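Life on the upper level

03/04/2021

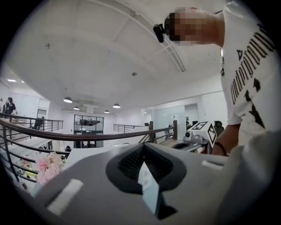
Naltska Interiors Team, Dilell building, upper level

I have now worked on a mezzanine long enough to have opinions about mezzanines, which is a sentence I did not expect to type at any stage of my life. My old office was a basement with a dehumidifier in it. The dehumidifier had a name and, I'd argue, a better chair than I did. So when Naltska moved us into the Dilell building I walked in, looked up at all that white ceiling and thought, well, somebody is going to have to dust that.

The ceiling curves. I mention it first because everyone who visits mentions it first. They come up the stairs, tip their heads back and say "oh, it curves," and we say "it does," and then there's a small silence while we all appreciate the curve. There's a long white beam running across it at a diagonal that I'm told is holding something up. I have chosen to believe this.

Everything is white, in fact, or it is black, or it is the handrail. The handrail is wood and it is the best thing in the building. It sweeps along the edge of the upper level on black metal balusters and it is at exactly the right height for leaning, and I lean on it a great deal. I take calls leaning on it. I have eaten soup leaning on it, once, and that was enough, because below us there's a whole lower floor full of people who did not order soup.

We had a long argument about the handrail during the fit-out. The first scheme had it painted white like the rest, and the second scheme had it painted black like the balusters, and for most of a month the folder of revised drawings went back and forth between us and the joiners at Jadoon until the cover came off. Then Babar Hayat came in for a meeting about something else entirely (carpet, I think), put his hand on the bare rail, and asked why anyone would want to paint it. We all looked at our shoes. It was left alone. I have the final invoice for the painting that didn't happen, which still managed to come to $351.

The pendants were my department. There are four of them, dark, in a row under the ceiling, and I would like it on record that getting four lamps to hang in a row is much harder than it sounds. Ceilings that curve are not helpful. You measure down from the ceiling for the first one, and you measure down from the ceiling for the second one, and then you go and stand at the far end and find you've installed a staircase. The electrician suggested we call it a design feature. He was very nice about it. He also went home at four.

In the end we measured up from the floor, which any sensible person would have done first, and now they look fine. I still check them every morning. I can't stop. If one of them ever drops half an inch in the night I'll be the only human being on earth who notices, and I'll be unbearable about it for a week.

Sound is the part of mezzanine life that doesn't show up on the drawings. The upper level is open to the lower level, so everything down there comes up here, with a bit of polish added by the curve. I know a remarkable amount about the weekend plans of people whose names I've never learned. Somebody downstairs is trying to sell a canoe. I've been following the canoe for weeks. There was a buyer, the buyer wanted paddles included, there was a standoff over the paddles, and then the man with the canoe moved to a desk under the stairs where I can't hear him. I think about it more than I'd like.

It goes the other way too. Early on I said something short about a shade of gray in what I took for a private voice, and the person who'd picked the gray replied from downstairs. She was right about the gray, as it happens.

For real privacy there's the glass room. It has black frames and glass walls and everyone can see you in it, so it's private in the way an aquarium is private. You can say what you like, provided you say it with a calm face. I've watched people get bad news in there and I've watched people get good news in there, and from the outside it's the same small polite nod. Birthday planning is the exception. Any group that's planning a surprise in the glass room will look over its shoulder every few seconds until the whole building knows whose birthday it is.

We had a go at fixing that with a frosted film from Dudetti. It arrived on a roll as long as a canoe (you see, it never leaves me) and the instructions wanted soapy water, a squeegee and patience, and we had two of those. The first panel went on with a crease across it like an unmade bed. The second had a fly in it. We took them both off again the same afternoon and spent the next day removing the glue with our fingernails, and the glass has been cleaner ever since than it ever was before. So I suppose thank you, Dudetti.

Then there are the flowers. I'm for the flowers. In a place this white, a bunch of something pink does more work than any piece of furniture I've ever specified, and costs less than the delivery charge on a stool. The trouble with flowers in an office is that everybody loves them for three days, and from the fourth day on they belong to no one. The water goes the color of tea. People start walking around them. I've begun taking the old ones out myself, early, before anyone can see and decide it's my job, and I suspect by now it's my job.

I did try a plan for the railings. There is a lot of railing in the building – ours, and another along the balcony on the far side, and more of it past that – and someone asked how often it should be wiped down, and someone else said that depended how much of it there was. So one quiet morning I walked the upper level and counted balusters. I got to 126 before a colleague said good morning to me and I lost my place. I began again from the stairs and was asked whether I wanted coffee at 36. I've since told the cleaning firm "plenty" and they seem able to work with that.

What I can say is that black metal shows dust and white walls show hands. The wood shows nothing at all, which is one more point to the rail. Where people lean most it's going to wear, in time, and I'm quietly looking forward to it. Everything else up here looks the way it did the day the plastic came off, and I keep catching myself tidying it back to that, straightening chairs nobody's sat in, squaring a stack of samples with the edge of a table. It's a nice place to be and it makes you feel a little bit like a smudge.

My mother came to see it. She's been hearing about those four lamps since before they were out of the box. She climbed the stairs, put her bag down, tipped her head back and said, "Oh, it curves." Then she leaned on the rail for a good ten minutes and watched the people going about below, and told me she could see why I never answered the phone. I asked what she thought of the lamps. She said, "Which lamps?"

Anyway. April's list, mostly so I can find it again: get a price from Jadoon for oiling the handrail (oiling! no paint, I don't care who asks). A bulb for the flat panel that buzzes when it rains. Something soft to hang somewhere, to take the edge off the noise, ideally without a buzz or a crease or a fly. I've been quoted $3,428 for acoustic panels and I've been quoted nothing at all by my aunt, who has a loom and a great many opinions about wool, so that decision may make itself.

If anyone reading this knows how the canoe turned out, the comments are open.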